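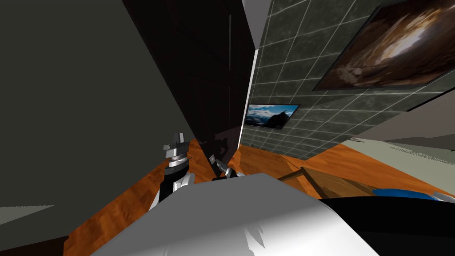
Rules for a Room That Does Not Exist

Most of the written rules for household robots concern the machine: how fast an arm may move near a person, how hard a hand may close, where the stop button must be placed. Far less has been written about the simulated rooms in which these machines are now tested before they enter a home. A working code drafted at Hakala over the past winter, and opened for comment in February, is an attempt to fill that gap.

The code runs to 29 clauses. It applies to any simulated trial whose results will be used to support a claim about a physical robot, whether the claim is made to a buyer, an insurer or a safety reviewer. Trials run only for a laboratory's own curiosity fall outside it.

Gonçalo Cunha, who chaired the drafting, came to the subject from furniture testing. In that field, he notes, a chair is loaded in the same way in every laboratory, and a report that leaves out the load is sent back. Simulated robot trials have had no such habit. "We received results from three groups that all used the word 'kitchen,'" he said. "Their kitchens had nothing in common, and the reports did not tell us so."

The first part of the code therefore deals with the room. Each scene must have a version number, and a change to any surface, fixture or object creates a new version. Decoration is included. A picture on a wall or a pattern in the tile may seem to have no bearing on whether a hand can pick up a cup, but a system that finds its way by camera may come to depend on it. Under clause 7, a robot that has been trained in one set of finishes must be tested in at least one other before any general claim is made.

The second part deals with the robot's own view. Arms and body housings often block a good share of what a head camera can see, and some groups have removed them from the rendered view in order to obtain cleaner results. The code forbids this. If the physical machine would see its own shell, the simulated machine must see it as well.

The third part has drawn the most comment, and it concerns grasping. Simulated objects can be made easy to hold in ways that are difficult to detect from a report: friction can be raised, weight can be lowered, and an object can be fixed to the hand by the software once the fingers come near it.
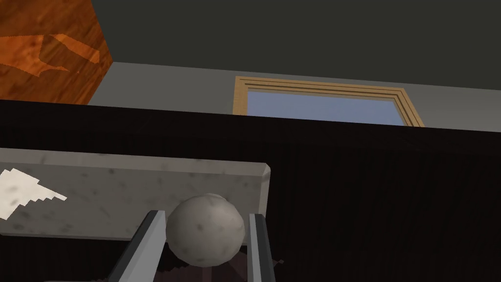
The code separates three conditions that are often reported as one. An object is "framed" when it lies between the fingers without contact. It is "held" when both fingers bear on it and it is supported by nothing else. It is "secured" when it has remained held through a set movement of the arm. Only the last may be counted as a successful grasp. Round objects receive a clause of their own, as small errors in finger position that a box would forgive can send a ball off to one side.

Each reported task must be run 200 times, with the starting position of the object varied between runs. Failed runs are to be kept and stored with the successful ones. The draft also requires that 16 runs, drawn by lot, be made available to an outside reader as complete recordings from every camera in use.

Not all of the comment has been favorable. Flavness, which builds lifting aids for care homes, has argued that the storage rules will weigh most heavily on small firms. Jerkby has asked for a shorter form for tasks that involve no contact with objects, such as moving through a doorway. The drafting group has accepted the second request. On the first it has offered a longer period for compliance - a full year in place of six months - but has left the rule itself unchanged.

A separate question is the quality of the rendering. Coarse textures and stepped edges are common in simulated rooms, and an early draft set a minimum standard for them. That clause was withdrawn after a trial at Bindton, where reviewers found that they could not agree on what the minimum should be. The current text asks only that the resolution be stated and that unedited views from the robot's cameras accompany the report.

Mr. Cunha regards this as a reasonable place to begin. The group will take up rendering again when the first reports filed under the code have been read, together with the matter of lighting, on which the present draft has a heading and no text.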